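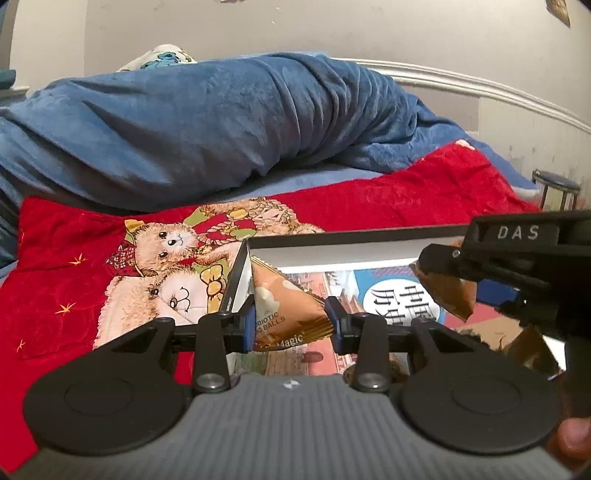 The Mestow Pair: Hand-Held Grippers for Recording Everyday Tasks

If you have ever tried to teach a robot arm to put away the groceries, you already know how much of the work happens long before the arm moves. Somebody has to show it how, many times over, with real things in real rooms, and until a few years ago that meant hauling the arm along too. The Mestow Pair is our way of leaving the arm at home. You get two grippers, one for each hand, and you do the job yourself with the jaws in place of your fingers. The recordings go to your training computer afterward, and the robot can stay bolted to its bench.

We sell the Pair as a kit, and we also rent it by the month for groups who would like to live with it for a while before deciding. Many of our customers start that way, and we are happy to take the rental fee off the price if you keep it.

Made for small, awkward things

Snack packets are a favorite test of ours. A small wrapper with crimped edges has no proper handle, it gives when you squeeze it, and it likes to swing around once it leaves the box. Our blue grip pads meet at the tips of the fingers, so you can take a packet by its edge or by its middle and tilt it as you please. With a gripper in each hand you can hold one packet while you go after the next, or work two of them out of an open box together, and the two recordings line up with each other when you load them.

Beds, by the way, are a wonderful place to practice. A plush blanket shifts under everything you set on it, a box never sits quite level, and printed fabric gives a vision model plenty to sort out. If your robot will only ever see a clean gray table, you may not need us at all! But most homes have blankets and books and half-open boxes in them, and we think the recordings ought to as well.

What comes in the kit

Two hand-held grippers with cameras fitted
One pair of spare grip pads for each gripper
Charging dock and two cables
Padded carrying case
Printed setup guide, plus the same guide as a file
A year of access to Arkden, our sorting and playback software

A few details people ask about

Weight: 286 grams per gripper. That sounds like very little, and for the first half hour it is. We still suggest a rest between long sets – your wrists will thank you.

Storage: each gripper holds up to 2,000 short clips before you need to copy them off. Longer tasks use up the space sooner, of course.

Pads: they wear, like the soles of shoes. Wipe them with a damp cloth when they get dusty and change them when the surface goes shiny. Two screws hold each finger in place, and the key is in the lid of the case.

Left and right: either gripper works in either hand. Just tell Arkden which is which before you begin.

From our workshop

The Pair was drawn up by Gebhard Danzer, who spent a good part of his working life on packing machines and has strong opinions about hinges. He still looks over the returned units himself, and if you write in with a question about jaw alignment there is a fair chance the answer will be his (and that it will be longer than you expected).

Last winter he and two of our staff took a set around the Thaler test apartment and came home with 1,968 usable clips of packets, socks, cups and picture books. Those clips are included with every kit as a starter set, so you can try out your training setup on the very first evening without recording anything.

Renting, buying and visiting

Kits ship from Stustthorpe within 5 working days. Rentals go out on the first of the month, and July is already filling up, so do drop us a line early if you have a summer project in mind. You are also welcome to come by the workshop and try the grippers before you order. Bring something from your own kitchen cupboard or toy shelf, the more crumpled the better, and we will put the coffee on.

Rental requests and spare pads: use the order form, or call the workshop between 9 a.m. and 4 p.m.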